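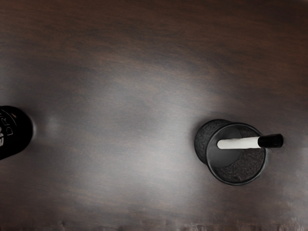
Most table finishes that get stripped and redone did not need it. In the shops around Clolldale I have seen good old lacquer sanded away because it looked tired under a window, when all it had was a film of polish and kitchen grease. Before you buy stripper, clean the table and look at it again in low, slanting light. On a dark brown top with a smooth, shiny finish, the grain shows clearly where the surface is in shade and goes pale and grayish where the light bounces off it. That pale patch is glare. It moves when you move your head. A real haze or a water mark stays put, and that is the first thing to sort out.

This page covers how to clean, test and touch up a clear finish on a dark wood table without stripping it. It takes most of a morning, plus waiting time. It was last revised 2021-08-07, after a few readers asked for more detail on the wax stage.

What you need

Mild dish soap
Two buckets
Soft cotton rags, old T-shirts are fine
Odorless mineral spirits
Denatured alcohol
Cotton swabs
0000 steel wool or a fine gray pad
Dark brown paste wax
Nitrile gloves

Step 1: Clear and dust

Take everything off the table. Dust with a dry rag, following the grain. Grit left on the surface will scratch it as soon as you start rubbing, so shake the rag out and go over it a second time.

Step 2: Wash

Put a small squirt of dish soap in a bucket of warm water. Wring the rag until it does not drip. Wipe an area the size of a place mat, then go over it with a rag rinsed in the second bucket, then dry it. Move to the next area. Do not pour water on the table and do not let any sit in the joints or along the edges, where the finish is usually thinnest.

Most of the dirt will be where people sit. Expect to change the water at least once.

Step 3: Remove old polish

Soap will not lift silicone or wax. Open a window, put on the gloves and dampen a clean rag with mineral spirits. Wipe with the grain and turn the rag often. When a fresh part of the rag comes away clean, you are down to the finish. Lay used rags flat outside to dry before you throw them out.

While the surface is still damp with spirits, it will look close to the way it would with new wax on it. If you like what you see, skip to Step 6.

Step 4: Find out what the finish is

Pick a hidden spot. The underside of the overhang is often unfinished, so the inside of a leg or the edge of a leaf is better. Put a drop of denatured alcohol on a cotton swab and hold it there for a few seconds.

If the finish gets sticky or comes off on the swab, it is probably shellac. If nothing happens, try a drop of lacquer thinner on another hidden spot. Lacquer will soften. Varnish or polyurethane will mostly ignore the first and may wrinkle with the second. Keep both solvents well away from the top.

The test matters for repairs. New shellac and new lacquer melt into an old coat of the same kind, so a small repair can blend. Varnish does not melt in, and a patch on it tends to show a ring.

Step 5: Deal with marks

White rings are moisture in the finish. Try the mildest thing first, which is time. A fresh ring often fades in a day or two. If it is still there, rub it lightly with a little mineral oil on a soft cloth, leave it overnight and wipe it off. After that you can try a rag barely damp with alcohol, passed over the ring quickly and lightly. Don't do this on shellac unless you have practiced on scrap.

Black rings are a different problem. The water has gone through to the wood, and no amount of surface rubbing will take them out. Leave them or plan on a full refinish.

Light scratches can be colored with a touch-up marker. Start a shade lighter than you think you need – you can always go over it again. Wipe off the excess right away.

Dull patches from years of plates and elbows usually come up with wax alone.

Step 6: Wax

Use a dark wax on a dark table. Clear wax dries white in the pores and in every small scratch, and on chocolate-colored wood it looks like chalk dust. I use the brown one from Kalinowski, but any dark paste wax for furniture will do.

Put a spoonful of wax in the middle of a folded rag and work it so it comes through the cloth. Rub on a thin coat. If you want a softer shine, put this first coat on with the 0000 steel wool, long straight strokes with the grain and very little pressure. Stay an inch back from the edges or you will cut through the color.

Wait until it hazes, 11 minutes with the wax I use in a warm room. Check the can for yours. Then buff with a clean rag and turn it as it loads up. If it smears, you have put on too much. Wipe it down with a little mineral spirits and start again with less.

Let it sit overnight and do a second coat if it looks uneven.

Step 7: Looking after it

Dust with a dry or barely damp cloth. Keep spray polish off it. Use coasters under glasses and a trivet under anything from the oven. Wax once or twice a year is enough for a table that gets daily use.

Thanks to Onyekachi Nwosu for correcting the order of the solvent tests in an earlier version.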